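Kundenkarte Dotley: Einrichtung und erste Benutzung

Abschnitt 4: Karte registrieren und Guthaben laden

Die Karte Dotley gilt auf allen Linien der Verkehrsbetriebe Mondirville, auch auf der Fähre nach Skornton. Bevor Sie das erste Mal fahren, muss die Karte mit Ihrem Konto verbunden werden. Halten Sie bitte die Karte, den Brief mit dem Startcode und ein Telefon oder einen Computer bereit.

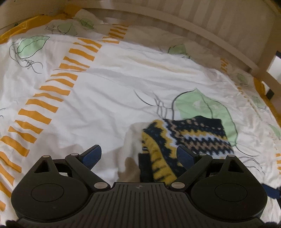

Foto: Babita Mathur / Verkehrsbetriebe Mondirville

4.1 Karte registrieren

1. Öffnen Sie das Kundenportal und wählen Sie den Punkt «Neue Karte».
2. Geben Sie die Kartennummer ein. Sie steht auf der Rückseite, unter dem Unterschriftsfeld. Leerzeichen lassen Sie weg.
3. Geben Sie den Startcode aus dem Brief ein. Gross- und Kleinschreibung wird beachtet.
4. Wählen Sie die Altersgruppe. Für Kinder und Jugendliche erscheint danach ein zusätzliches Feld für den Namen eines Elternteils.
5. Kontrollieren Sie alle Angaben und drücken Sie auf «Bestätigen».
6. Unterschreiben Sie die Karte mit einem Kugelschreiber. Ein Filzstift verwischt auf dieser Oberfläche.

Hinweis: Erscheint die Meldung 119, so wurde der Startcode schon einmal benutzt. In diesem Fall verlangen Sie am Schalter einen neuen Brief. Der alte Code kann nicht wieder aktiviert werden.

Achtung: Nach drei falschen Eingaben wird das Konto für 40 Minuten gesperrt. Während dieser Zeit bitte keine weiteren Versuche machen, sonst beginnt die Wartezeit von vorne.

4.2 Guthaben laden

1. Melden Sie sich an und öffnen Sie die registrierte Karte.
2. Wählen Sie «Fahrpunkte laden». Möglich sind Pakete mit 600 oder 1000 Punkten.
3. Wählen Sie die Zahlungsart. Die Zahlung läuft über den Dienst Sachdeva, dafür öffnet sich ein zweites Fenster. 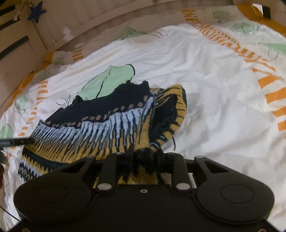
4. Schliessen Sie dieses Fenster nicht selbst. Es geht nach der Zahlung automatisch zu.
5. Halten Sie die Karte bei der nächsten Fahrt an das Lesegerät, bis der Ton zu hören ist. Erst jetzt werden die Punkte auf die Karte geschrieben.

Hinweis: Gekaufte Punkte, die nicht an einem Lesegerät abgeholt wurden, bleiben im Konto stehen. Sie verfallen Ende November des folgenden Jahres.

4.3 Karte für eine zweite Person

Eine Karte ist persönlich und darf nicht weitergegeben werden. Sie können aber mehrere Karten im gleichen Konto verwalten, zum Beispiel für die ganze Familie. Wiederholen Sie dazu die Schritte aus 4.1 mit jeder Karte einzeln.

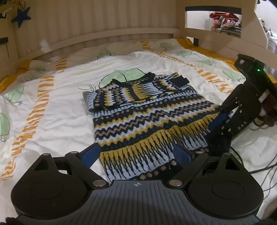 Gestrickter Pullover mit Mustern in Querstreifen

Bei einer Kontrolle muss jede Person die eigene Karte zeigen. Ein Foto der Karte auf dem Telefon wird nicht akzeptiert.

4.4 Karte verloren

1. Sperren Sie die Karte sofort im Portal unter «Karte verwalten».
2. Notieren Sie die Sperrnummer, die danach angezeigt wird.
3. Bestellen Sie die Ersatzkarte im Portal oder am Schalter. Das Guthaben wird übertragen.

Achtung: Eine gesperrte Karte bleibt gesperrt, auch wenn Sie sie später wiederfinden. Schneiden Sie sie bitte durch den Chip und werfen Sie sie weg.

Redaktion der Anleitung: Juniper Mbeki
Stand: Sonntag, 9. August 2020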